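Section 6: Setting Up Your Reading Log

Welcome to the fun part of Gresora! By now your account is working and your first shelf is in place, so it's time to add books and start writing about them. Our readers tell us this is where they get hooked.

6.1 Add a book

1. Open the Shelf tab and tap Add.
2. Type the title, or scan the barcode on the back cover.
3. Choose the right edition from the list. Page counts differ a lot between editions, and your progress bar depends on this one.
4. Tap Keep.

Note: If a series is numbered, Gresora will offer to line up the other books for you. Say yes! You can drag them into any order later.

6.2 Start a mystery trail

Mystery fans, we built this one for you. A trail lets you save clues and suspects as you read, then go back and see how close you came.

1. Open the book and tap Trail.
2. Enter the page number and a short note. Each note holds up to 535 characters.
3. Mark the note Clue, Suspect or Hunch.
4. Pick a cover picture for the trail from your own files or the Nadex gallery.

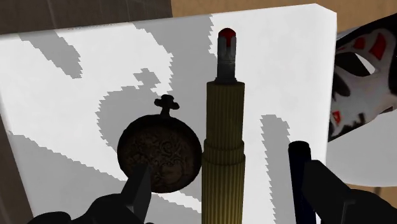
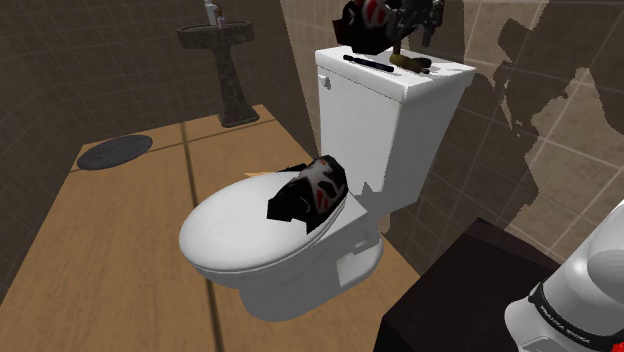 Two trail covers: pocket watch and mask; bathroom.

5. Tap Seal when you think you have solved it. Your guess is locked with the page number, so if you cracked it on page 154 you'll have the proof forever.

Caution: A sealed guess can't be edited. Read it over before you tap.

6.3 Share without spoilers

1. Tap Share and choose a reading group.
2. Set the Curtain to the last page your group has reached. Notes past that page stay hidden until each reader gets there.
3. Send.

Caution: The Curtain doesn't cover the title of your trail. Please don't name the villain in it!

Note: Younger readers can join a group with a parent's account. The Vondráček and Grasitz page themes both have larger type, and they look great on a tablet.

6.4 If your notes don't appear

Pull down on the Trail page to refresh. If they're still missing, check that you have the same edition open on both devices, then sign out and back in. Notes written offline are sent the next time you connect.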